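3. Materials and Methods

3.1 Study area and households

The survey was carried out in Flendholm, a coastal town with a municipal water supply drawn from a limestone aquifer. The supply is hard throughout the year, with small seasonal changes after heavy rain. Most of the housing was built in two periods, and the kitchens differ accordingly: the older houses have narrow galley kitchens with short worktops, while the newer ones have longer counters that are often open to the living area.

Addresses were drawn from the municipal register, with one kitchen per address. Of the 822 households contacted by letter, 249 agreed to take part and returned a complete set of forms. Households that had replaced a worktop during the study period were removed before the sample was drawn, as were kitchens used for paid catering. Tenants and owners were both eligible. No payment was made, but each household was sent a short report on its own counter once the analysis was finished.

3.2 Classification of worktops

Worktops were sorted by surface material and by surface pattern, and the two were recorded separately. Material was taken from the purchase record where one existed and otherwise from the underside or a cut edge, usually at the sink opening. Pattern was recorded from the top face only. The pattern classes were plain, speckled, veined and wood grain. A surface was called veined if continuous lines of a contrasting tone crossed it in more than one direction, whether or not the material was natural stone.

The separation matters for the results in Section 4. Several earlier surveys used the word "marble" for any veined surface, and their stain counts mix calcite stone, which is etched by weak acids, with printed and cast surfaces, which are not. In this paper "marble" refers only to the stone and "marble-patterned" refers to appearance (Figure 1). The term "countertop" is used for the whole horizontal work surface, including the part behind the sink, and excludes the tops of separate cabinets and carts even where these stand directly against it. 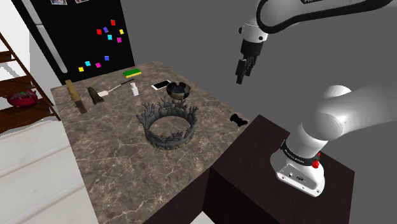
Figure 1. Marble-patterned countertop with a dark brown wooden cabinet at its right end (computer rendering). Under the rules of Section 3.2 the cabinet top is not part of the countertop.

3.3 Measurement of staining

Each countertop was divided into square cells with a reusable paper grid laid from the front edge. Cells that fell partly over a sink or cooktop were scored on the remaining area if at least half of the cell was left, and dropped otherwise. Within each cell the observer recorded the presence of water marks, colored stains, dull patches and scratches. The four kinds of mark were scored independently, so a single cell could carry all of them.

Colored stains were assigned to a source where the household could name one. Coffee, tea, turmeric, red wine and beet juice were listed on the form, with a blank line for other sources. Where the household was unsure the source was entered as unknown, and no attempt was made to judge it from color alone. Dull patches were found by viewing the surface at a low angle under a hand lamp. The lamp was held on the window side and the room lights were switched off for this step.

Gloss was measured with a Nuter handheld meter at a fixed angle. The meter was set against its reference tile before each visit and again after the last reading. If the two tile readings differed by more than the limit given in the manual, the whole visit was repeated. Speckled surfaces gave unstable readings when a dark fleck lay under the sensor, and for these the meter was moved sideways until a reading could be held. The same was done on veined surfaces where the sensor sat across a line.

3.4 Cleaning trial

A subset of households took part in a cleaning trial, in which 2 products were compared. Grillska is an unscented liquid soap with a neutral pH. Serrano is a mildly acidic spray sold for the removal of limescale. Households with calcite stone were given the soap only. All others were assigned to one product by a random list prepared before recruitment began, and were asked to use no other cleaner on the countertop until the second visit.

Bottles were supplied with plain labels and weighed before and after the trial to estimate use. Participants kept a simple diary with one line per cleaning and a column for the cloth used. The first visits took place in February, before the local fruit-canning season, when acidic splashes are more frequent. Grids were placed in the same position at both visits by measuring from the left front corner and from the nearest edge of the sink.

3.5 Statistical treatment

The unit of analysis was the countertop. Cell scores were reduced to the share of scored cells carrying each kind of mark, and these shares were compared between materials with a generalized linear model that included counter length, age of the surface and number of residents. Pattern was added in a second step. This order was chosen to test whether veined surfaces appear less stained once material is held constant, as is often claimed in retail literature. Interactions between pattern and material were examined only where both classes were adequately represented.

Observer agreement was checked on a set of counters scored twice by different observers on the same day. Agreement was good for scratches and colored stains and weaker for water marks on veined surfaces, where the edge of a mark can be mistaken for part of the pattern. Water marks on veined surfaces were for this reason analyzed separately, and the pooled model was fitted both with and without them. Missing diary lines were left missing.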